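Atness Gripper Workshop

By Venla Karppinen
Jan 30, 2019

The Atness Gripper Workshop is a student robotics project in which participants design, build, and test hand-held gripper tools. It is run as an elective course during the school year and as an open club in June. The workshop is best known for its practice of teaching robot handling through tools that a person carries and operates directly, before any motorized arm is introduced.

History

The workshop grew out of a general electronics club at Atness, a technical school with a long tradition of evening classes. Its first coordinator, Ilari Pesonen, proposed that the club set aside part of its program for the study of grasping. The first group had 13 members and worked with two grippers, both built from parts left over from earlier projects. The school recognized the workshop as an elective course the following year, and enrollment was later set at 21 places.

In its early form the course ended with a written report. This was replaced by a practical demonstration, known within the school as the Clenditz, in which teams present a finished tool and use it to complete a set of handling tasks. The name is taken from the room where the first demonstration was held.

Organization

Students work in pairs. Each pair is responsible for one gripper and keeps a logbook recording changes to the fingers, the pads, and the housing. Sessions begin with a short review of the logbooks, after which the pairs move to practical work. Instruction is given by a coordinator and by former students who have completed the full course.

The workshop has no entrance examination. Applicants are expected to be comfortable with basic hand tools and to have read the safety rules of the school. Students who join in June may continue into the elective course without applying a second time.

Equipment

The tools used in the workshop differ in their fingers and gripping surfaces. Hooked fingers are used for loops, handles, and cloth, while padded grippers are preferred for objects with flat sides. Square printed markers may be fixed to a gripper so that its position can be followed by a camera. Pairs exchange tools several times during the course, and each student is expected to become familiar with more than one type.
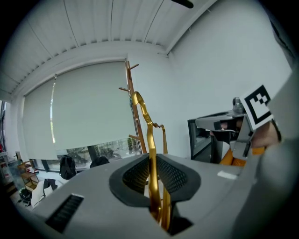 Gold-colored fingers of one gripper, with a second, marker-bearing gripper held in the hand at right.

Replacement parts are kept in a shared store named Brindix, which is managed by the students. A part may be taken from the store only after the change has been entered in the logbook. Fingers that are no longer in use are labeled and retained, and new students often begin by comparing older shapes with current ones.

Recordings and assessment

Handling tasks are recorded for later study. The workshop archive, called Beyene, holds 1,440 recordings, arranged by task and by type of gripper. Students use the archive to compare different approaches to the same task and to identify points at which a grip was lost.

Assessment is based on the logbook, the final demonstration, and a short interview. The demonstration carries the greatest weight. Each pair is allowed one repeat of any task, and the better result is counted. Marks are given for steady handling and for a clear explanation of design choices. Speed is noted but does not affect the final grade.

Related activities

The workshop holds an open session for younger pupils each June, at which visitors may try simple pick-and-place tasks under supervision. Several former participants have gone on to lead sessions of their own, and the logbook format developed at Atness has been adopted by the school's electronics and woodworking courses.

Related articles
Brindix parts store
Beyene recording archive
Clenditz demonstration: rules and task list
Student electronics club, Atness

Contact | Copyright 2019 Atness Gripper Workshop | Back to top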